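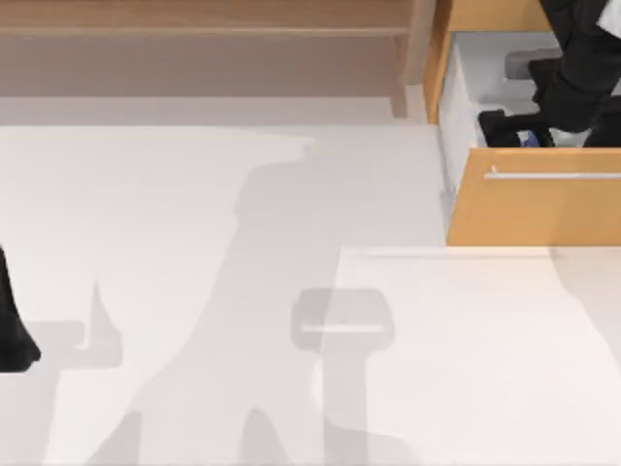 Before a two-arm cell at Mirnuvton is allowed to touch a real kitchen, it is set up in simulation, and most of that setup concerns one drawer. Tatiana Polák, who looks after the cell, starts each morning by loading the drawer task and checking the right arm's reach. In the rendered cell the black arm comes down into the open drawer with its fingers closed on a small dark item with a blue section, low in the interior and near the front edge. That position leaves little room for error. If the simulated wrist is mounted a few millimeters off, the fingers meet the drawer front and the run is thrown out.

The first job is the base offset. Polák compares the mounting points in the model with those measured on the bench, then moves each arm through seven fixed poses. Any pose that misses its target by more than 3 mm sends her back to the mount file. The left arm gets the same check, even on tasks where it does little.

Contact settings come next. Fingers that are too stiff in the physics engine make small objects jump; fingers that are too soft let them sink into the pads. Sabina Kubíček, who wrote the contact model, keeps 33 saved grasps from earlier trouble and replays them after every change. "Friction gets blamed first," she says. "Usually it is the time step."

The drawer has its own file. Slide travel, damping and end stop are set separately, and the damping figure was wrong until October – the drawer crept shut whenever an arm brushed it. The fix took one line. Finding it took 1,264 logged runs and a comparison with the physical unit, a Clello cabinet on the ground floor.

Lighting is left until last. Shadows from the arms fall across the white worktop, and Kubíček wants them kept, with soft edges. A policy trained without them did poorly on the bench.

The cell is reloaded from a clean copy every evening. Mount files are locked, and changes go through Polák.

Filed under: Automation / Simulation / Workshop Practice

Related stories
Genonent rethinks its gripper pads
Štefanec: a small shop rewires its palletizer
Reading a joint torque log

This site uses cookies to remember your settings. Manage preferences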